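Leather belts that last: what are you all wearing?
Forum index > Clothing and repair > Belts, bags and small leather

tannery_tim
My third belt in four years just split at the hole I use most. It was sold as "genuine leather" and when it tore I could see a gray fuzzy layer in the middle, like cardboard. I'm done buying these. I have 60 dollars, maybe 64 if I skip lunch on Monday, and I want something I can wear to work and also on weekends. Brown, nothing shiny. What should I be looking at?

Mossyoak_Deb
Full grain, one solid strap, no stitching along the edges. Stitched edges usually mean two thin layers glued together with filler in between, and that's what you just described. I've had my Kerr belt since my oldest was in middle school and he's now got a mortgage. It's darker than it used to be and it has a curve in it from my hips, but it hasn't cracked anywhere.

R_Pellworth
Gonna push back on the stitching thing. Plenty of good dress belts are lined and stitched, and the stitching on a decent one isn't hiding anything. I have an Esley that's two layers of real leather and I've worn it to the office for years. The bad ones are bad because of the filler!

Mossyoak_Deb
Fine, but Tim can't cut one open in the store to check. Single strap is the safer bet for somebody who's been burned three times.
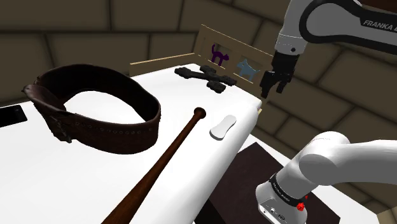 Somtochukwu Idahosa
Holes are where I'd start, before brand or anything else. I used to fix belts and bag straps at a stall on Saturdays and nearly everything that came in had failed at a hole, usually the same middle one, pulled into a long teardrop. A clean round punch matters so much more than people think. I like a long row of small eyelets, like the ones along the front of the brown belt in the picture, as long as they aren't crowded together. You get to move a notch when the leather gives (and it will give, mine let out a whole hole by the second August) and you're not putting the strain on one spot forever. Also keep it in a loose curl in a drawer or hang it by the buckle. Please don't roll it up tight and stuff it in a shoe.

tannery_tim
I have been rolling them up tight and stuffing them in a shoe.

R_Pellworth
lol. Everyone does it when they travel. Doesn't hurt a decent belt for a weekend.

Somtochukwu Idahosa
A weekend is fine. Four years of it, I'd blame the shoe a little.

quarterinch
Does anybody here condition theirs? My dad swore by neatsfoot oil and his belts all went floppy like noodles. I've got a tub of Ultgate balm that I use on boots and I'm scared to put it on anything else.

Mossyoak_Deb
Tiny bit, twice a year, rubbed in with your fingers and left overnight. Your dad was using too much, mine did too. A belt wants to be a bit stiff.

R_Pellworth
I've never conditioned a belt in my life and I don't think it does anything except make the drawer smell nice. Wipe it with a damp cloth. Done.

Mossyoak_Deb
We are not going to agree on a single thing in this thread, are we?

R_Pellworth
I agree with you about cardboard belts :)
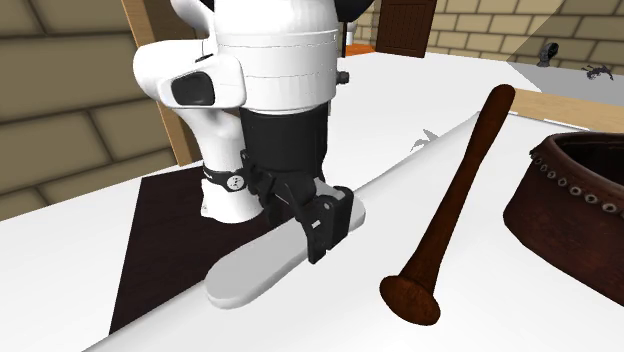
Sizing, because it always comes up

quarterinch
Before Tim orders anything - do NOT go by your pants size. Measure a belt you already own, from where the buckle bar sits to the hole you use, and give the seller that number. I ordered a Povumwood by my jeans size and it barely made it to the first hole. Had to mail it back at my own cost.

tannery_tim
Good call. Mine is split but I can still measure it. I looked at the Povumwood page and there are 396 reviews, and half of them are people complaining about the size.

quarterinch
One of those is me.

Somtochukwu Idahosa
Measure twice, and don't pull the old strap tight when you do. Split leather stretches around the tear and you'll get a number that's too long. And ask for the middle hole to match your measurement so you've got room both ways after the holidays.

tannery_tim
Ok, leaning toward a plain single strap from Kerr in the darker brown. I'll post again when it shows up. If it splits I'm switching to suspenders.

Mossyoak_Deb
Don't get R_Pellworth started on suspenders.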